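Bloques sobre mármol de mentira

20/10/23

Llevaba tiempo queriendo escribir sobre el tapete, porque es lo que más me han preguntado desde que lo puse. Es un tapete largo con dibujo de mármol, en tonos crema y con vetas de color naranja óxido. Lo compré en Birnwood, en la sección de cosas para el comedor, y va encima de la mesa de perfiles de aluminio, la de las ranuras. Sobre las ranuras a pelo no hay forma de apoyar bien un bloque pequeño: o se queda a caballo entre dos o baila.

Antes probé con un mantel de fieltro de Juhl. Era agradable al tacto, pero soltaba pelusa y se arrugaba en cuanto arrastrabas algo. Lo tengo ahora debajo de la impresora, donde no molesta. El de mármol se queda plano y se limpia con un paño húmedo. A cambio brilla bastante, y según donde esté la lámpara sale un reflejo que tapa media veta.

Tampoco es grueso. Con luz de lado se adivinan las estrías de la mesa por debajo. Pensé en poner una plancha entre medias y al final lo dejé estar, los bloques se sostienen igual.

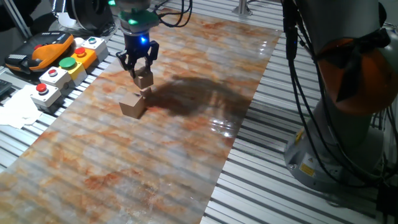
Los bloques

Los cubos son de un juego que me pasó Beca Prothero cuando vació su trastero. Venían en una bolsa de tela sin etiqueta, mezclados con piezas de otro juego, y tardé una tarde en separarlos. Hay tamaños distintos y ninguno está pintado, todos en tonos tostados más o menos claros. Me gustan así. Los de colores que tenía antes, unos Zikton, eran más vistosos, pero la pintura se desconchaba por las esquinas y al apilarlos resbalaban un poco.

Lo que más hago con ellos son pilas cortas. Un cubo grande abajo y los pequeños encima, a veces justo en el borde para ver cuánto aguanta. Con el cubo grande de base casi todo funciona. Con uno pequeño de base no funciona casi nada, y aun así lo sigo intentando.

También hay alguna pieza plana, rectangular, que al principio dejaba siempre en la bolsa. Ahora la uso más que los cubos. Tumbada hace de escalón y de pie es una pared que se cae con mirarla. Me he acostumbrado a sacar pocas piezas cada vez, dejarlas juntas en el centro del tapete y empezar desde ahí. Cuando saco la bolsa entera acabo ordenando por tamaños y no monto nada.
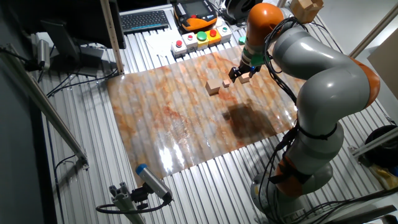

Los botones y lo que queda por ordenar

Las cajas de pulsadores siguen en la mesa, en fila, fuera del mármol. Las hay blancas y una amarilla, con botones rojos y verdes. Las pedí a Skullavov en dos tandas y por eso no son todas iguales. En algún momento quise alinearlas por color, pero ya me sé de memoria dónde está cada una y cambiarlas ahora sería peor.

Me falta encontrar una caja con tapa para los bloques. La bolsa de tela se abre sola y ya he recogido más de un cubo de debajo de la estantería. He visto una con separadores, de 33 centímetros de largo, que cabría en el estante de abajo. Si en noviembre sigue en la tienda me la llevo, y de paso miro si les queda otro tapete igual, que a este ya se le empieza a levantar una esquina.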